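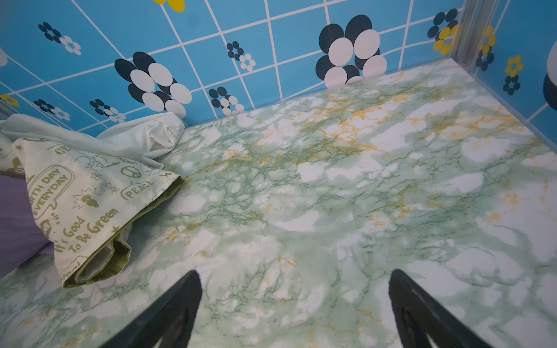
Green-veined marble pattern against blue tiles.

Udcombe Book Weekend: venue check, main tent and signing room
Checked by: Imani Kimaro, Wednesday, doors at 10
Copy to: Jirayu Phuthong (programme)

1. Exits clear and signed: YES
Side exit sticks at the bottom. Opens with a push.

2. Seating rows linked: PARTLY
Rows A to F done. Back 4 rows still to be clipped together. Limit is 700 seated, do not add chairs.

3. Stage steps and handrail: YES
White tape put on the top step.

4. Cables covered: NO
Lead to the lectern microphone crosses the aisle. Ramp needed before the Rastogi reading.
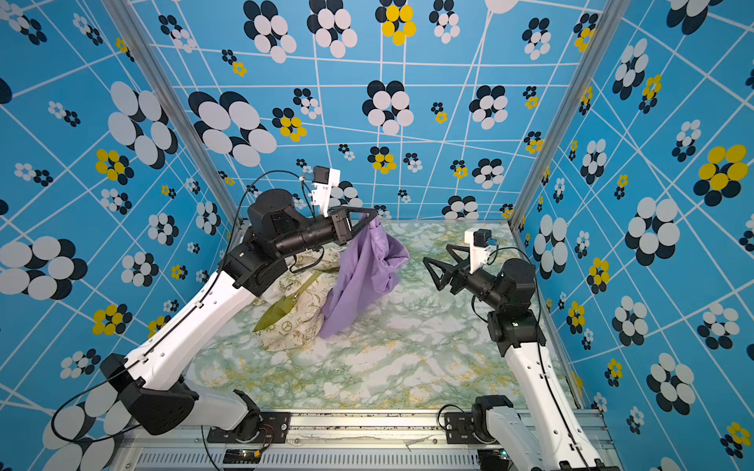 Lavender cloth held up by its top over the work area, blue walls behind.

5. Book stock: PARTLY
2000 copies in from Prirar, on pallets. Stacked too high by the till. Bring down to shoulder height.

6. Signing tables: YES
All 12 stand level. Leave a wheelchair gap at the end nearest the door.

7. Extinguishers in date: YES
Next service in May.

8. First aid point: YES
Paweena Kaewmanee on duty until close. Sign is hidden behind the poetry banner, move banner.

9. Heaters: NOT CHECKED
Locked in the store. Darius Stankevičius has the key.

Items 2, 4 and 5 to be put right before doors. Item 9 to be checked before the evening session.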